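The long life of the office kitchen

When the furniture maker Mirard moved its staff into a former grain store in Funby, the plans gave the kitchen less room than the bicycle rack. It had one sink, a short worktop and a kettle, to be shared by 200 people across two floors. By January there was a queue at half past ten every morning, and staff had begun keeping kettles under their desks.

The firm's answer was to knock through into a storeroom and put in a long table. It seats 16, and there is no booking system. People eat there, open their post there and, on wet afternoons, hold meetings there that were meant to be somewhere else.
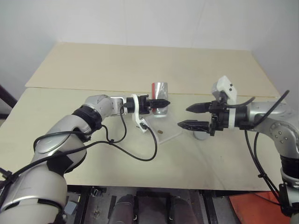
Other employers have gone the opposite way. Sutik, a payroll company with 325 staff, closed its canteen and gave everyone a lunch allowance. Takings at the bakery across the road went up, but departments that used to share tables now rarely meet. The company is looking at bringing back a smaller version, with soup and rolls on three days a week.

Cost is the usual objection. A plain kitchen with a proper dishwasher takes up space that could hold nine desks, and someone has to clean it. Mirard pays for an extra hour of cleaning each evening. The fridge is emptied at the end of the month, labels or no labels – a rule that still causes arguments.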